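Shuk-fan Su
5 July 2025

Okay, robotics club thread! Our team project this term is teaching a gripper to pick up the junk that lives on a dresser. We call it Cotum (long story, it was a typo on the sign-up sheet and it stuck).

The plan: we do each pickup ourselves with the hand-held gripper, over and over, and then the model learns from our recordings. The goal is 1,000 good pickups before the Fenivden student showcase. We have 42. I'm fine. We're all fine.

Most of those were easy stuff like socks and a tape roll. You come in from above, squeeze, lift, done. I got cocky and told everybody we'd do 10 new objects in a week. We did 6.

Biggest thing I learned so far is go SLOW on the way in. My first recordings are so jerky that Pavlović (our team, named after somebody's old street) threw most of them out and made me start over. Fair!

Also, change the angle every time. If the thing always sits the same way, the model just learns that one spot on the table, and then you nudge it an inch and it grabs air.

And now we're on hairbrushes, which I was weirdly excited about.
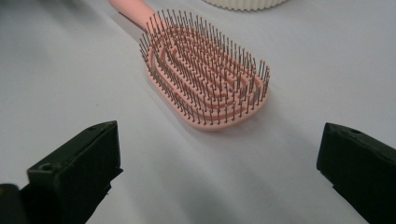
1 min read

Pink one first! The head is all open rings with metal pins sticking up, so where do you even grab? I say the handle. Half the team says go across the head, pins and all, and we've been arguing in the group chat since lunch.

We're going to record both ways and let the Trornwood test rig decide. If you've tried teaching a gripper to handle anything bristly, please reply, I want to hear how you did it!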